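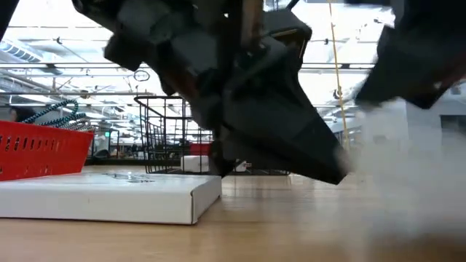

Step 3: Get the cable off the basket

By now you have cleared most of the table and what remains is the stuff with no obvious home. Start with the coiled cable, the teal and black one slung over the rim of the red basket. Plenty of guides tell you to buy cable clips at this point. I bought a pack of 64 for the workroom in Clultstead and used 2. A cable that already coils itself needs a hook or a drawer.

Lift it clear before you move the basket, then set the basket flat on the table. Slotted plastic baskets get sold as the answer to everything. They are fine for big things. Anything thinner than a slot will poke out through the side.

Step 4: Deal with the flat box

Pick up the small clear bit sitting on top of the white box first. Those vanish on a pale tabletop. Then open the box. If it's empty, fold it down and recycle it, whatever you've told yourself about needing it for a return.

If you keep it, write the contents on one end with a marker. I have tried printed labels and was not won over.

Step 5: Wipe the table

Use a damp cloth, then a dry one. I doubt wood needs a special spray.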